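Skaltham Flats: the bedrooms before the repaint

The bedrooms at Skaltham were let furnished for years and are now being emptied for painting. Bezawit Gebreyes and I went through them in June with a list and a tape measure, and most of what we found is going back in when the work is finished. This page is for the residents who asked what their rooms would look like and for anyone helping with the move. The notes cover the walls, the beds, the linen and the bits and pieces, in the order we came to them.

The walls

White throughout, and they will be white again. Kellanier is supplying the paint, and the colour has been matched to the hallway so that doors left open won't show a join. Nail holes get filled before the first coat. Small nails that are holding nothing come out. If you want one kept for a calendar or a clock, put a piece of masking tape beside it and write KEEP on the tape.

Pencil and pen marks have turned up in several rooms. Some were made by people measuring for shelves and some are older. Pen is the more trouble of the two, as it bleeds through a thin coat, so Rodrigo Barreto is going over it with a stain blocker and leaving it overnight. Please don't scrub at it beforehand. Scrubbing leaves a shiny patch that shows up worse than the ink did.

The beds

The beds stay in their rooms. They are too wide for the stairwell with the headboards on, and taking the headboards off last time cost us 41 bolts, not all of which were seen again. They will be pulled out to the middle of the floor and covered with plastic, then pushed back once the skirting is dry.

Grey upholstered headboards can be vacuumed with the soft brush. Do it before the plastic goes on. Water leaves rings on this kind of fabric and there is no getting them out without doing the whole panel. 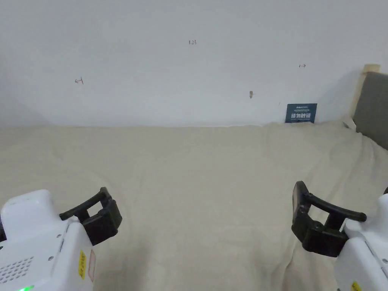
Sheets come off on the morning the painters start. Filipa Antunes is collecting them in the laundry from 8 am and will hand back a clean set at the end of the week. We own more beige sheets than any other colour, so if you sent down a beige one you will get a beige one, though possibly a different one. Put your room number on the bag. Mattress protectors go in the same bag.

Pillows can stay with you or go in the linen cupboard on the first floor. Doonas are better off in the cupboard, as they pick up sanding dust and don't fit in our machines.

Behind and under

Anything small that has slipped down beside a mattress or ended up against a wall goes into a labelled tub for that room. So far the tubs hold hair ties, phone chargers, printed cards and leaflets, a library book from Ponce and one good earring. Cards and leaflets are being kept even when they look like packaging. Last year we threw out what we took for a box insert and it was the warranty for a rice cooker.

The tubs are on the bench outside the office. Ehab Cherkaoui has the key after 5 pm.

Lamps and side tables

These go to the storeroom, lamps with the bulbs out. The side tables stack in pairs, top to top, with a towel between them. Two have loose legs and will be glued while they are down there. The Bestberg lamps have a long cord that should be wound loosely and tied, as the plug end cracks if it is wrapped hard around the base.

Curtains

Down, washed and rehung. The hooks are in a jar in each room, on the window sill. The rails are staying up and will be masked. Vaida Kuusk has offered to take up the hems on the ones that drag, so pin yours at the length you want and leave the pins in.

What it costs

The paint and filler came to $700. We set aside another $200 for replacement sheets and pillowcases, and the whole job is to stay under $2000. Residents are not being charged for any of it.

Rooms on the ground floor are being done first, then the first floor. Each one needs two days with the window open. The list of who sleeps where in the meantime is on the noticeboard by the kitchen, and changes can be pencilled in beside your name.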